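Ticket: Raso cell, handover position drifts between left and right arm
December 2020
Rania Kamel
Last updated: after second re-zero, ticket left open at low priority

Symptom. Handover of thin parts fails intermittently. The receiving gripper closes beside the part or catches it by the very end, and the controller logs a grip timeout. Single-arm picks off the table are fine. The fault is worse after the cell has been running for a while and mostly clears after a power cycle, so it sat unreported for longer than it should have.

Setup. Two arms on the common front rail, each with a wrist camera. Joint zeros are stored in Vernimier and loaded at start-up. Servos are the Serimico units fitted in May. No firmware changes have been made to them.

Entry 1. Ran the handover routine at quarter speed and stopped it at the exchange point. With the giving fingers closed on a wire and ring, the remaining travel to the other set of fingers is short, and any lateral error shows up straight away in the wrist view. Compared the tip seams by eye first, then by jogging the receiving arm until the seams lined up. Correction needed was sideways only. Height was good. 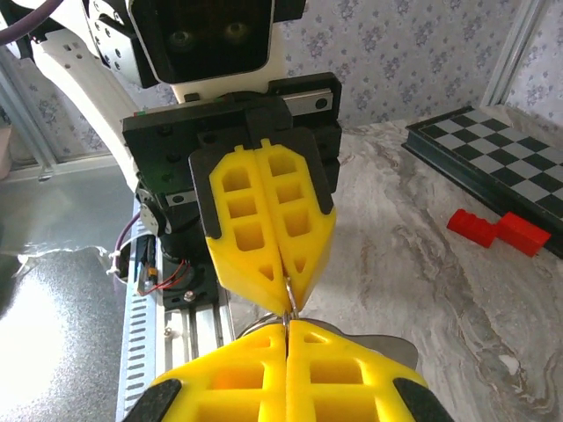

Reply 1 -- Before you touch the zeros, check the finger holders. We had the same timeout on the Pylypenko cell and spent a day recalibrating the arms. One holder screw had backed out and the finger was rocking under load. If the offset changes when you push on the tip with a fingernail, it's mechanical.

Entry 2. Checked as suggested. Power off, each fingertip pushed by hand in both directions. No rocking on the left gripper. Slight movement on the right, at the holder. Removed both holder screws on that side, cleaned the threads, refitted with low-strength threadlocker and torqued evenly. Left it overnight. Offset at the exchange point was smaller the next morning but still there.

Entry 3. Looked at the joints next. Parked both arms and read back the encoders against the stored zeros. All joints within tolerance except the left elbow, which was out by 19 counts. Re-zeroed that joint using the alignment pin and saved to Vernimier under a new name. The old file is kept in case we need to go back.

For the repeat test I used table picks as well as handovers, to separate an arm error from a gripper error. The left arm goes out over the table with the elbow well extended, where a bad elbow zero has the most effect at the tip. 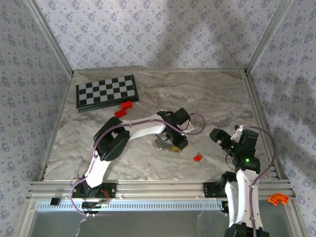 Table picks were good before the re-zero and stayed good after it. That isn't conclusive. The pick routine corrects from the wrist camera and would hide a small joint error, while the handover routine runs on stored positions alone.

Entry 4. Handovers repeated, 26 attempts, one timeout. Better, but a freshly zeroed joint should give none. The timeout came late in the run, same as before.

Entry 5. Turned attention to cable drag. The purple cable is clipped to the white links and has to loop free at the wrist. If a clip creeps along the link, the loop gets shorter and the cable starts to load the last joint at certain wrist angles. A power cycle sends the arm home and lets the loop relax, and that would fit the symptom.

Stepped the left arm through its reach and watched the loop at each stop.

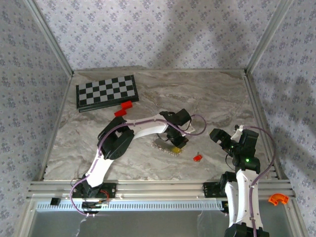
Left gripper pointing down over the brush, cable looped over the wrist.

Found one clip on the left upper link that could be slid with light finger pressure. Moved it back toward the elbow, added 10 mm of slack to the loop and marked the clip position on the link with paint pen. Checked the right arm too. Clips tight, no change made.

Entry 6. Second re-zero of the left elbow, now with the cable unloaded. The value moved again, by a few counts in the opposite direction. The zero in entry 3 was therefore taken with the cable pulling on the arm and should not be used. File deleted.

Entry 7. Handover routine again, still at reduced speed. Stopped it with the lower fingers closed on the part and the upper pair open above, and compared the part against the middle of the open gap.

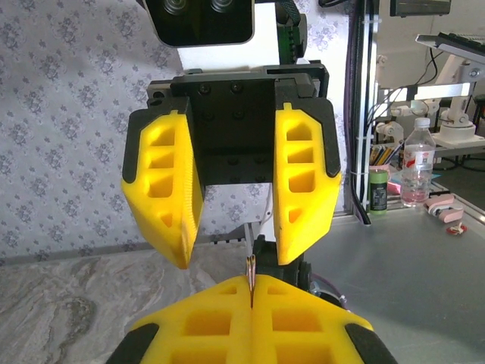 The receiving position was then stored as a new waypoint and the approach speed put back to normal. Ran the cell unattended for more than 1,650 cycles with no grip timeouts logged.

Outstanding:
-- Replace the loose clip. It is holding, but the tongue is worn.
-- Add clip marks on the right arm to match the left.
-- Add an encoder read-back to the start-up check, with a warning if the left elbow differs from the stored zero.
-- Recheck the right finger holder screws at the next service. Do not go over the torque on the card, the holders will crack.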